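We use cookies to remember your basket and to see which pages get read. Accept | Manage settings

Pondard Air Track, 2 Meter

If you have ever tried to show a class that a moving object keeps moving, you know the trouble. You push a cart along a bench, it rolls a little way, and it stops. Half the room decides that things stop by themselves, and you spend the rest of the lesson talking them out of it.

The Pondard is the nicest answer to that problem we've stocked. Air comes up through 327 fine holes along both faces of the track, and the glider floats on it with hardly any drag at all. Give it a tap with one finger and it goes off down the rail at a speed that barely changes, meets the spring at the far end, and comes back. The first time we set one up in the shop we played with it for most of an afternoon!

Level it first. There are three screw feet, one at the blower end and a pair at the other, and the best test is the glider itself: turn on the air, set it down in the middle and let go. If it drifts, bring up the low end a quarter turn at a time. Long tracks can sag a touch in the center when they're stored badly, so keep yours flat on a shelf and don't lean it in a corner.

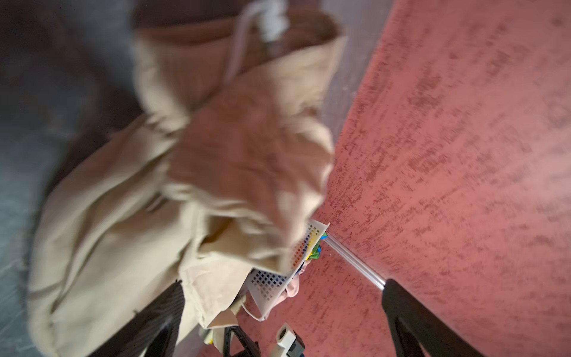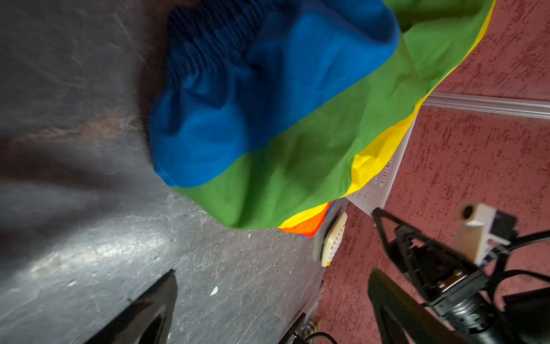 Two gliders come with the track, and you can load each one evenly on both sides with the slotted weights. Start with them equal. Put one at rest in the middle, send the other into it, and the moving glider stops nearly dead while its partner carries on. Then add weight to one of them and ask the class what they expect before you let go (they will argue, and it's lovely). With the putty and pin ends fitted, the gliders stick together, and you can work through momentum before and after with real numbers.

For timing, we like the Viritz light gates. They clip over the rail, read to a thousandth of a second, and run on the same plug as the blower. Any gate with an opening wider than 81 mm will clear the flags, so if your department already owns a set, measure those before you buy more.

Trevor Bainbridge, who teaches ninth grade, wrote to us in August after his first term with the track. "I used to do inertia in two lessons, with a lot of hand waving. Now I do it in one and spend the second on collisions — the kids ask for it."

The blower is a bit loud on its top setting. Medium is plenty for one glider, and you can talk over it without raising your voice. Wipe the rail with a dry lint-free cloth, and clear any blocked hole with the fine wire in the spares pouch. The filter should be changed after around 2,000 hours of running, so most schools will go years on the first one.

In the box: track, blower and hose, two gliders, slotted weights, spring ends, putty and pin ends, timing flags, spares pouch, printed guide. Light gates are sold separately.

The guide was written by Radosław Bielecka and has nine worked experiments, with blank results tables you're free to copy. Experiment six, on a tilted track, is the one to try once everybody is happy with the level one.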